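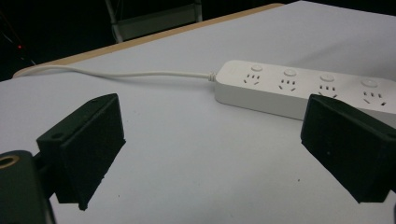 How much can be plugged into one power strip? As much as the rating on its label allows, added up across every outlet, and no more than that.

The question came from Beat Plattner, who shares the second-floor workroom in Plirkberg with me and who was, at the time, standing beside a fan heater. I gave him the short version above and promised to write down the long one, as this blog has received similar inquiries since the post on extension cords in April.

Every power strip carries a maximum load, printed or molded on the underside or stated on the sheet that came in the box. It is given in watts, in amps, or in both. The figure applies to the strip as a whole. A strip with four outlets does not offer the full amount four times over, and readers are asked to keep this in mind when they see an outlet standing free.

The arithmetic is simple. Turn each appliance over, find its wattage, and add the numbers together. Where the strip is rated for 2,000 watts and the heater alone takes 2,000, the strip is fully loaded with one plug in it. If the heater has a lower setting of 1,000 watts, the calculation should still be made with the higher one. Somebody will turn the dial.

Desk equipment rarely presents a difficulty. A monitor, a lamp, a phone charger and a laptop supply together remain well within the limit of an ordinary strip. The appliances that require attention are those that produce heat: kettles, irons, hair dryers, toasters, portable heaters. It is the policy of this household, and now of the workroom, that such appliances are connected directly to a wall outlet. 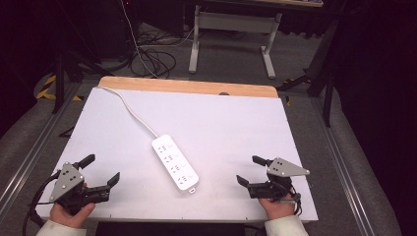 Photo: Thaddäus Koller

The model on the table has four outlets in a line and a white cord running from one end. Strips of this type are common in offices, and most of what follows applies to any of them.

Placement. A strip should lie on a firm, dry surface where air can reach it. It should not be placed under a rug, behind a closed drawer, or inside a box with a lid unless the box is made for that purpose. White strips on white tables are pleasant to look at, but a pale cord on a pale surface is easily overlooked by a person setting down a heavy binder. I prefer to have the cord leave by the side of the table where nobody sits.

The cord. It should be given a loose curve on its way to the wall. The point where the cord enters the housing deserves a look every few months, as it takes most of the strain when a strip is pulled around by its lead. Cracks, flattening or a change in color at that point mean the strip is to be replaced. Tape is not a repair. A cord should also not be wound tightly while in use, since it needs to give off what little heat it produces.

One strip to one wall outlet. Connecting a second strip to the first is the most frequent fault I find in other people's offices, and I found it in my own when we moved in. The new strip adds outlets – it does not add capacity. If more places are needed, the correct measure is a longer strip or a further wall outlet, installed by an electrician. Ours was fitted by Lehner, who also replaced two switch plates in the hallway and left the old ones on the windowsill, where they remain.

Age. I write the month and year of purchase on the underside with a permanent marker. After 10 years a strip is retired here regardless of its appearance. Mr. Koller retires his after 5, and we have agreed to differ. A strip that feels warm to the hand, smells, buzzes, or holds a plug loosely is taken out of service the same day, whatever date is written on it.

Cleaning is done with the strip unplugged from the wall. A dry cloth is sufficient for the housing, and a soft brush for the area around the slots. No liquid should be applied.

Mr. Plattner's heater now has the outlet by the door. Questions concerning outdoor strips will be taken up separately, once I have finished with the shed at Ondanholm.

Recent posts
Extension cords: length, thickness and storage
Labeling plugs in a shared room
The desk lamp from Onberg, two winters later
What to keep in the cable drawer
Measuring a hallway for shelves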